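Quilting (stitching)

Quilting is the joining of two or more layers of cloth by lines of stitching that pass through all of them. In most quilted goods there are three layers: an outer fabric, a soft filling, and a backing. The stitching holds the filling in place and divides the surface into raised areas. The word is used both for the work itself and for the stitched pattern that results. It covers bedding, coats, wall hangings, saddle pads, and protective covers.

Quilted fabric in straight channels, on printed bedding
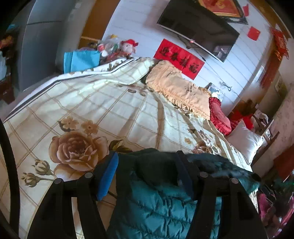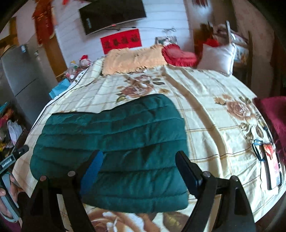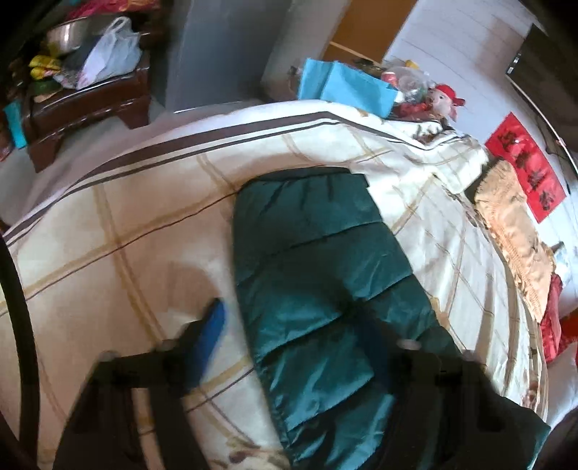
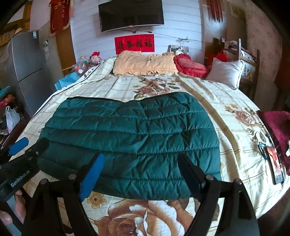 Terms

A quilt, in the strict sense, is a bed cover with stitching through its layers. A comforter is usually thicker and has fewer lines of stitching. A duvet is a filled bag made to be used inside a removable cover. In everyday speech the three words overlap, and stores often use them loosely. A coverlet is thinner than any of these and may have no filling at all.

In clothing, the padded section between two lines of stitching is called a baffle or channel. Makers of bedding use "baffle" more narrowly, for a strip of cloth sewn upright between the top and bottom layers so that the filling keeps its full height at the seam.

Fillings

Cotton batting is flat and heavy for its warmth. It shrinks slightly in the first wash, which gives older quilts their puckered look. Wool is lighter and springs back after being folded, but it needs gentler washing. Polyester batting is cheap and dries fast. Down, the soft undercoat of ducks and geese, gives the most warmth for its weight but loses much of it when soaked.

Batting is sold by weight. A sheet of 100 grams per square meter is suitable for a light jacket or a summer cover, and one of 200 grams for winter use. Loose fillings such as down are blown or stuffed into finished channels and cannot be bought in sheets.

Stitch patterns

The simplest pattern is a set of parallel lines. Lines running across a garment keep loose filling from sinking toward the hem, so horizontal channels are common in coats. Diamond patterns are made by crossing two sets of diagonal lines. They lie flatter than channels and are often used with sheet batting.

Bed quilts allow more freedom. Outline quilting follows the edges of a printed or pieced design. Echo quilting repeats that outline at even distances until the ground is full. Stippling is a wandering line that does not cross itself. Tied quilts have no continuous stitching; single knots of heavy thread are set at intervals across the cover.

Spacing depends on the filling. Loosely bonded cotton may need lines no more than 2 inches apart to keep it from breaking up in the wash, while some needle-punched battings hold together with lines 8 inches apart. The maximum distance is normally printed on the package.

Methods

Hand quilting uses a short needle and a running stitch. The layers are stretched in a hoop or on a floor frame, with the work rolled onto bars as it is finished. Home sewing machines can quilt small pieces with a walking foot, which feeds the top and bottom layers at the same rate. On a longarm machine the cloth stays still and the sewing head moves over it on rails. Factories use multi-needle machines that stitch many lines at once across the full width of the roll.

Regional work

In the Timura valley, covers were traditionally made from worn clothing laid in layers without any batting and stitched in close rows. The work was done mainly in January, when there was little to do in the fields. Sikder cloth, a coarse cotton once woven in the same district, was preferred for the backing.

Covers from Todimholm are filled with wool and stitched in wide diamonds. The Zosier mill there began producing quilted yard goods for coat linings and later changed over to polyester filling. Its pattern books, which show mostly channel and diamond designs, are kept in the town museum.

Care

Cotton and polyester quilting can generally be machine washed in cool water. Down pieces are tumble dried on low heat and shaken by hand between cycles to break up clumps. Wool is dried flat. Long storage under pressure flattens any filling, and folded quilts should be refolded along different lines from time to time to prevent permanent creases.

See also

Batting
Patchwork
Trapunto
Whole-cloth quilt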